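3.2 Own-label ranges and repeat purchase

The second part of the survey dealt with own-label skincare. Respondents were drawn from customers of Kabbaj, a chain of chemists with a shop in Coltport and a website that delivers across the region. Kabbaj sells its own range, Flometti, next to the branded creams it has stocked for much longer. We received 2288 usable replies, and 200 of these customers later agreed to keep a purchase diary for 90 days.

Price was the reason most often given for a first purchase of Flometti. It mattered less the second time. Diary keepers who bought again tended to write about scent, texture and whether the product had stung, and many did not mention price at all. This agrees with Hyun's earlier interviews with shop staff, in which customers asking for a refill seldom asked what it cost. Online orders followed the same pattern, though website buyers more often added a second item to reach the free delivery limit. Handling of small online orders is treated in Section 5.

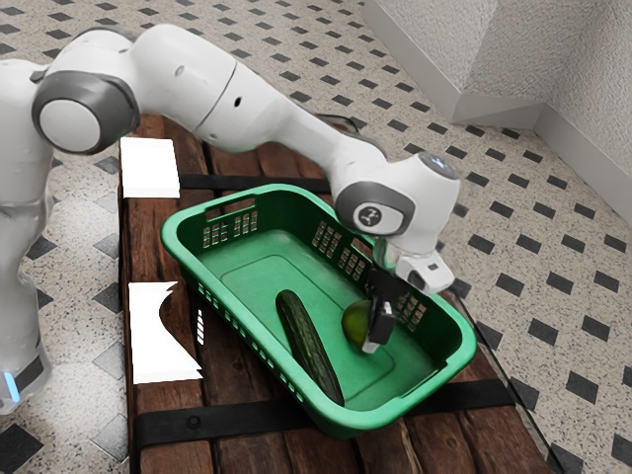 Figure 2. Simulated robotic arm with a two-finger gripper reaching into a green plastic basket.

Claims on the label had a weaker effect than we expected. The words "fragrance free" were noticed by most diary keepers with sensitive skin, but by few of the others. "Not tested on animals" was widely approved of and rarely named as a reason to buy – several respondents said they assumed it was true of every product on the shelf.

Switching back to a brand was also common. Of the diary keepers, 32 returned to Flaselar, the branded cream they had used before, and most did so after finishing one jar of the own-label product. Ghoneim has suggested that a first jar is treated as a trial whatever its size. Our diaries fit that view, but they cover too short a period to test it properly, and winter buying may differ. The diaries ended in January, when Kabbaj was running a sale on gift sets, and we left those sets out of the counts.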